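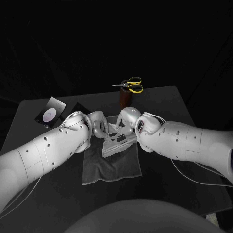 Laundry Habits and Water Use in Shared Housing
Deisy Nina
Saturday, September 29, 2018

3 Comments | 12 Shares

For this project I asked people in the Ospina and Vadier residence halls how often they wash their clothes and how full the machine is when they start it. I handed out 189 forms and got 76 back.

Most people wash once a week, on Sunday evening. Many said they start a load before the drum is full so they don't lose their turn. The Ospina meter showed 2,353 gallons for the laundry room over the study period. I could not get a reading for Vadier, so the two halls are not compared on water.

One weak point is that people reported their own load size. In November I plan to repeat the survey with a scale next to the machines. I would also like to ask about cold water, which I left off the form.

Contact | Copyright 2018 Prurningate Student Projects | Back to top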